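Larnero method trains kitchen robots to look from the wrist before they reach

Group at the Ellery lab reports fewer failed grasps in simulation after changing when a policy consults its second camera

A research group in Darorville has described a training method that lets a robot policy choose between a body-mounted view and a wrist view at each step of a task. The method, called Larnero, was tested entirely in simulated kitchens.

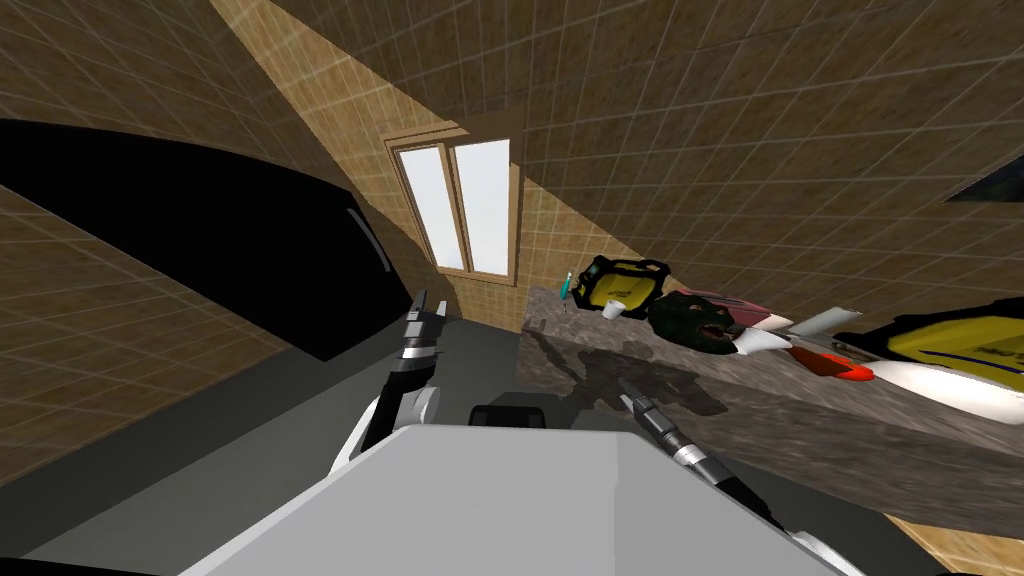
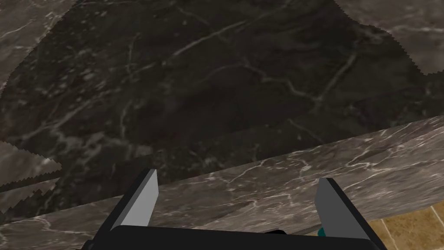
Simulated kitchen, body view and gripper view

ROBOTICS / MANIPULATION

Most manipulation policies that use several cameras encode every view at every control step and merge the results. Larnero adds a small gating network that assigns a weight to each view before merging. When the weight of a view falls under a fixed threshold, its encoder is skipped for that step and the last stored features are used in its place.

Bogdan Ziółkowski, who led the work, said the group started from a timing problem. Their earlier policy, Birnier, ran both encoders continuously and could not hold its control rate on the onboard computer. Skipping frames at fixed intervals restored the rate but raised the number of failed grasps, mostly in the last few centimeters of approach.

"The wrist view carries very little while the arm is crossing the room," Ziółkowski said. "Close to the counter it carries nearly everything. A fixed schedule can't follow that."

The gate is trained together with the policy. Its loss has two terms: the usual imitation loss on demonstrated actions, and a penalty for each encoder call. The penalty is held at zero for the first 500 updates so that the policy learns to use both views before it is charged for them. Without this delay, according to the paper, the gate settled on the body view early in training and rarely recovered.

The training set contains 1637 demonstrations, collected by teleoperation in the simulator. Room layout, surface materials and lighting were varied between demonstrations. Evaluation used 295 held-out episodes in layouts that did not appear in training, with five random seeds for each model.

Larnero completed more episodes than the fixed-interval version at the same average computing cost. Against the full two-view policy it was slightly behind on long transfers and level on short ones. The largest gain was on picks close to a countertop edge, where the body view is often blocked by the arm.

Dace Ramanauskas, who built the evaluation scenes, said stone counters were the hardest surfaces in the set. Strong veining in the texture was sometimes read as an object boundary in the wrist view, and the gripper closed early. Adding randomized veining to the training scenes reduced these errors but did not remove them. Shadows cast by the arm on the counter produced a similar error in the body view.

The authors list two further limits. The gate has no memory beyond the stored features, so an object that moves while its view is skipped may be missed until the next call. The threshold was also tuned by hand for one arm configuration and had to be reset when the end tool was changed.

Aroha Pomare, a control engineer who was not involved in the study, said the delayed penalty was the most useful part of the paper and could be applied to policies with more than two cameras. She added that a result on hardware would be needed before the savings could be judged, as camera latency was not modeled.

Ziółkowski said tests on a physical two-arm platform are planned at Ellery from May. The code and the evaluation scenes will be released after those tests. The demonstrations will be released separately.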